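Does Coffee Really Stop Kids From Growing?

Maybe a grown-up has told you this one: "Don't drink coffee, it will stunt your growth." Lots of people say it. But lots of people saying a thing doesn't make it true. So let's poke at it a little.

First question: who says so, and how do they know? The idea is an old one. Long ago, companies that sold other hot drinks liked to warn families about coffee. Should you trust a warning from somebody who wants you to buy their drink instead? I wouldn't, at least not without checking. 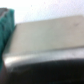

Second question: what would a fair test look like? You would need plenty of kids, and you would have to measure them for years. You would also have to think about food, sleep and how tall their parents are, and all of those matter for height. Say one coffee drinker in your class is short. That tells you almost nothing. Maybe her whole family is short.

When scientists have looked for a link between coffee and height, they haven't found good proof of one. Does that mean coffee is fine for kids? Hold on — that's a different question, and people mix the two up all the time.

Coffee has caffeine in it. Caffeine can keep you awake, make you jittery and make your heart beat faster. A small body feels it more than a big one. It hides in cola, energy drinks and chocolate too, so skipping coffee doesn't mean you skip caffeine.

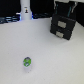

Rochelle Rewi wrote in to say that her grandmother let her have milky coffee at age three, and she grew up taller than both her brothers. It's a good story, Rochelle, but it's still only one story. We can't run your childhood again without the coffee and see what happens.

What about decaf? The name sounds like "no caffeine," but most decaf still has a little left in it. Read labels slowly, and be careful with words like "natural" and "pure." They sound nice and they don't tell you much.

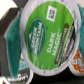
A coffee pod with a green label on its lid.

Try this at home: pick something you've always been told about food. Ask who said it first, and what would change your mind.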